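Setting up Herelari: adding a series to your watchlist

1. Open Herelari and select Shows, then Add.
2. Type the title of the series. If there is more than one version, check the year before choosing.
3. Choose a season. Season 2 and later stay hidden until Show All is switched on.
4. Turn on Spoiler Guard to hide episode titles and cast lists.

Note: A watchlist holds up to 34 series. Finished series still count toward the limit until you archive them.

Caution: Removing a series erases its episode history. Archive it if you may want the history later.
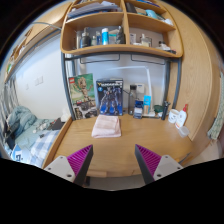 Jaqueline Ventura: Spoiler Guard was on for me and the trailer thumbnails still showed up. I had to turn off Previews in the Display menu as well, then sign out and back in on the TV.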